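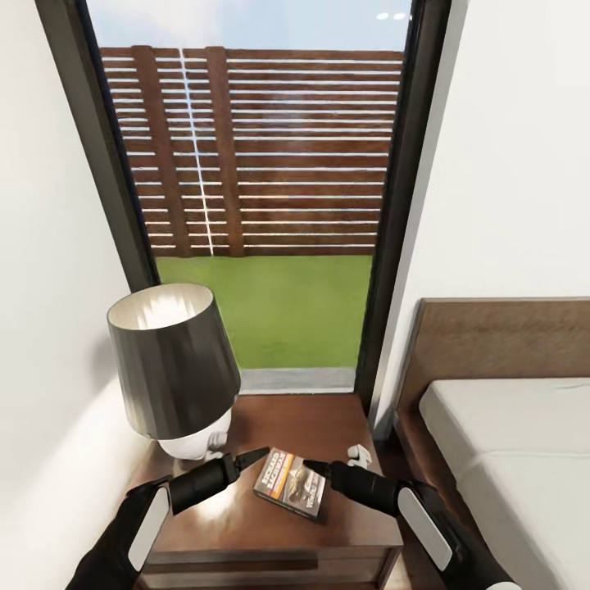

PRANDVILLE, April – The city's housing office will begin applying a revised standard for sleeping rooms in rental housing next month. The standard replaces three separate notices on window openings, floor clearance and moisture control, and it covers 1,230 registered rental units inside the city limits. Owner-occupied homes are exempt unless a room is let for more than 30 nights a year.

The main technical change concerns windows. Under the old notices, an inspector measured the glazed area of a window and compared it with the floor area of the room. Inspectors will now measure the clear opening, with the sash in its fully open position and any screen removed. A window that needs a key or a tool to open does not count toward the requirement. Fences and walls outside a sleeping room window must stand far enough back for a person to climb out and walk to a gate or street. The office will publish distances by lot type before the first inspections.

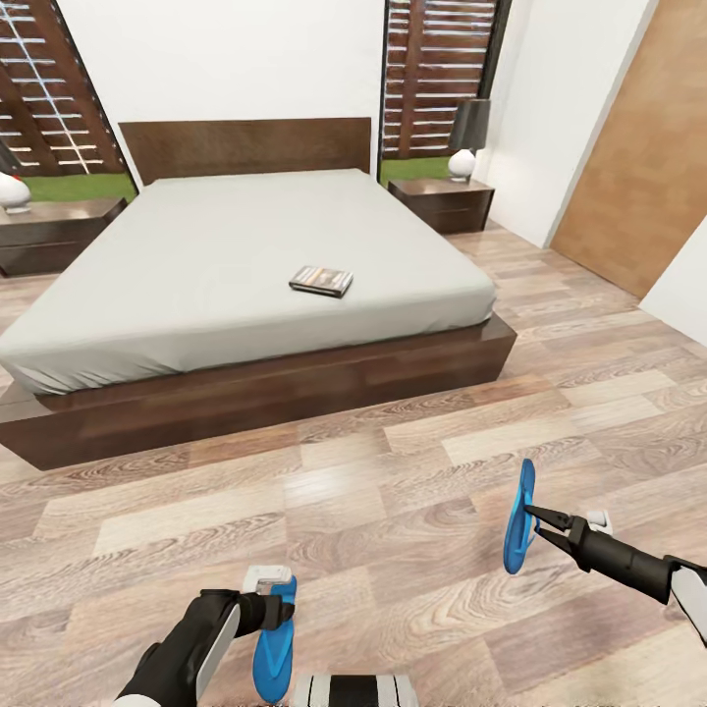 A low bed with a plain wooden headboard and a pale gray fitted sheet.

Moisture control takes up most of the remaining text. The standard sets no indoor humidity limit. It asks landlords to keep a supply of outside air to each sleeping room and to repair any cold surface on which condensation forms on repeated visits. Readings are taken at four points, including one low on an exterior wall, where furniture tends to slow air movement.

The provision follows a winter trial in the Otomer district, in which 100 units were fitted with data loggers. Shih Building Diagnostics, the contractor for the trial, reported that readings taken at chest height missed most of the damp corners later confirmed with a surface probe. Its report recommended a gap of 2 inches between large furniture and exterior walls. The housing office adopted the figure as guidance, so it cannot be used as grounds for a citation.
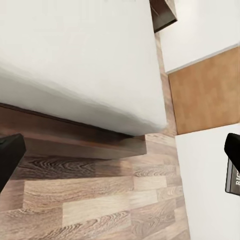 A pale cushion on a dark wooden base.

Furnished units are subject to one more rule. Beds and wardrobes supplied by the landlord must leave a clear path from the door to the window that serves as the second exit. Furniture owned by the tenant is outside the scope of the standard, although an inspector may note it in the file. Bed height and base type are not regulated. A draft released in the fall would have required open space under every bed, and that clause was removed after comment.
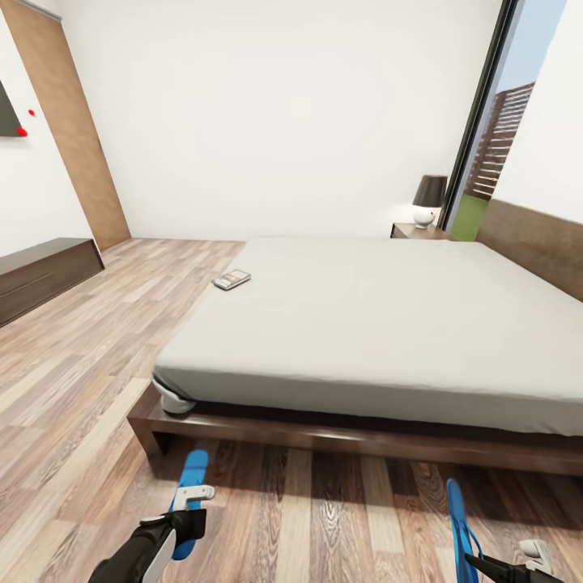 Inspection schedule and fees

Inspections start in Murarlow, where the rental stock is oldest, and move to Otomer in the summer. Each unit will be visited once in the first cycle. Landlords will receive written notice with a two-hour appointment window, and Saturday appointments are available on request.

There is no charge for the first visit. A second visit to confirm repairs is also free if it takes place within 60 days. The maximum penalty for a unit that remains out of compliance is $1,000. Forms are available at the housing office counter.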